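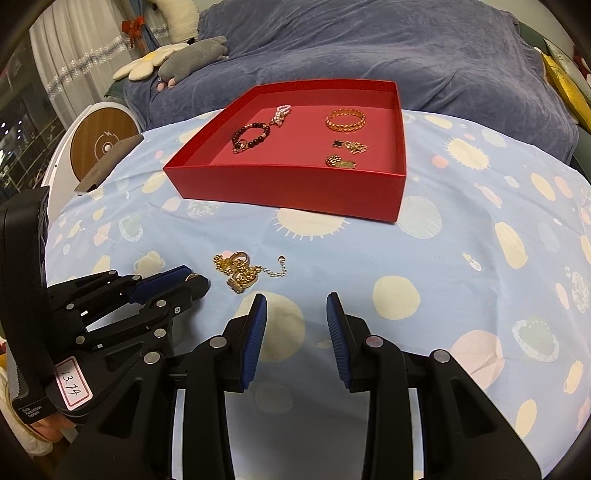
Verbridge Robotics Club forum > Student projects > Jewellery sorting task

nkurek
Right, the tangled chain. We have until the end of term to get a gripper picking small things out of a pile and putting them in a box, and whoever wrote the task list decided "small things" should include necklaces. I vote we do rings and bracelets first and leave chains for people with more patience.

zulmira_t
I wrote the task list.

nkurek
I know.

zulmira_t
Chains stay. If it only handles rings we've built a very slow hoopla stall. The gold beaded one coiled round the rings is exactly the sort of mess I wanted.

pendo.o
Can we at least agree on an order? I've been going for whatever's on top, Lộc goes for the rings, and the two sets of demos look as if they were done by people who dislike each other. We're at 460 between us and I don't fancy redoing mine.

loc_ho
Rings first is right. Pull the chain and the rings go wherever they like.

pendo.o
Or they stay put and you've cleared the chain in one go. Depends how it's lying.

loc_ho
"Depends" is a hard thing to put in a protocol.

nga_vu
Could I ask a boring question? Does the thin silver chain with the heart on the end count as part of the pile or as its own item? I logged it separately 91 times before it occurred to me to check.

zulmira_t
Own item. Pick it up by the heart, the chain slides through the pads.

nkurek
It slid through mine with the heart as well, for what it's worth. Patterned sheet doesn't help either. Half those dots are jewellery coloured.

zulmira_t
Good. People own patterned sheets.

pendo.o
Fine. Proposal: rings first if you can see a clear edge, otherwise chain first, and write down which. Open box stays beyond the pile, same as now.

loc_ho
I can live with that. Still wrong, though.

nga_vu
I'll split my log tonight.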